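Local Korura – tournée sécurité et entretien, rez-de-chaussée + réserve
Juin 2018
Tournée faite par : Kátia Barbosa
Accompagnée de : Silvan Wieser (partie électrique seulement)
Légende : C = conforme / NC = non conforme / AS = à suivre

1. Issues et circulation
Porte principale, ouverture vers l'extérieur – C
Porte côté cour – AS. Ferme mal, il faut pousser de l'épaule. Gâche à régler.
Couloir de la réserve – NC. Encore des cartons Dekik empilés contre le mur, passage trop étroit. Déjà signalé le mois dernier. À dégager tout de suite, pas « dès que possible ».
Blocs de secours – C sauf celui au-dessus des toilettes, voyant éteint. Batterie commandée par Silvan.

2. Incendie
Extincteur entrée, n° 3784 – C, plomb en place, étiquette lisible.
Extincteur réserve – AS. Bien accroché mais caché derrière le porte-manteaux. Déplacer le porte-manteaux.
Plan d'évacuation – NC. C'est l'ancien, d'avant la cloison. Ivone Medeiros a le nouveau en pdf, reste à l'imprimer en grand.
Alarme – essai fait, s'entend partout, un peu faible dans la réserve porte fermée.

3. Électricité
Tableau – C, accès libre, 6 départs repérés. Le repérage au crayon s'efface, refaire au feutre.
Multiprises – NC. Deux branchées l'une sur l'autre sous le bureau. Retirée une sur place.
Prise près de l'évier – C, différentiel testé ok.
Bouilloire Flotutska – cordon abimé près de la base. Mise de côté avec un mot dessus, merci de ne pas la rebrancher.

4. Plans de travail et surfaces
Surfaces stables, rien ne bascule – C
Propreté – AS. Traces et petites salissures, rien de grave, coup d'éponge en fin de journée.
Rubans de repérage – AS. Vérifier les bords, recoller ou refaire si ça se soulève. Gratter la colle avant de reposer, sinon ça fait des paquets.

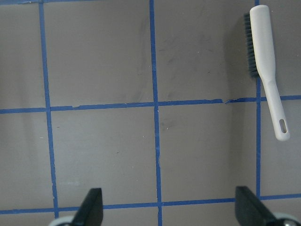
Pt 4 – surface grise, quadrillage au ruban bleu, brosse à manche blanc.

5. Produits et stockage
Bidons étiquetés – C, sauf un flacon sans étiquette au fond de l'étagère. Jeté en filière, Emerson Aguiar s'en est chargé.
Fiches de sécurité – AS. Classeur à jour pour les produits Jitpraphai, manque le dégraissant.
Étagère haute – NC. Charge affichée 400 kg mais fixation murale droite desserrée. Vider le haut en attendant la reprise.
Escabeau – C, patins ok.

6. Premiers secours
Trousse – AS. Compresses périmées, plus de pansements larges. Le reste ok.
Numéros d'urgence affichés – C
Registre – dernière page remplie p. 118, prévoir un nouveau cahier, il n'y en a plus en stock.

Commentaires
Le couloir est prioritaire, je repasse voir. Osvaldo Vieira demande si on peut stocker dans la cour : non, pas devant la porte, et pas sans bâche de toute facon.
Étagère : personne dessous tant que la fixation n'est pas reprise. Silvan apporte les chevilles.
Ivone : plan d'évacuation + fiche dégraissant.
Points AS à revoir en juillet, les NC avant.

K. B.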